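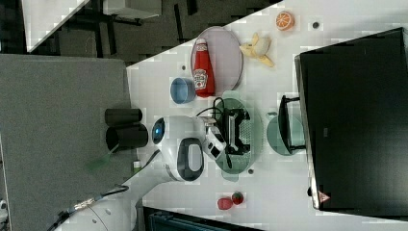 4.3 Teaching the first pick in Getix

Before you start, the arm must be in Ready state and the wrist camera must be calibrated (see section 3). Place the objects with some free space between them. If two objects touch, the detector often gives one mask for both.

1. Open the Perception tab and press Scan Table. The object list is filled from left to right in the camera view.

2. Check every name in the list. Toy food is sometimes given a wrong class, for example a pepper may be read as a strawberry. Double-click the name to correct it.

3. Select one object and press Propose Grasps. The planner gives 12 candidates or fewer. The best score is on top.

4. Set the speed to 60 mm/s for the first run.

5. Press Preview. Look at the whole path, also at the wrist. The cable needs room to turn.

6. Press Run and keep one hand near the stop button.

Note: Clear plastic plates give weak depth data. If the plate is missing from the list, draw its outline by hand with the Region tool and type the height of the rim.

Note: A bottle lying on its side has to be grasped across the short side. Set Grasp Axis to Minor.

Caution: The planner does not know about screens, partitions or bins at the side of the table. Add them as Keep-out Boxes before step 5.

If planning stops with error 1974, no path was found inside the limits. Move the object closer to the base and scan again. After 6 failed tries the job is closed and must be loaded again from the Jobs menu.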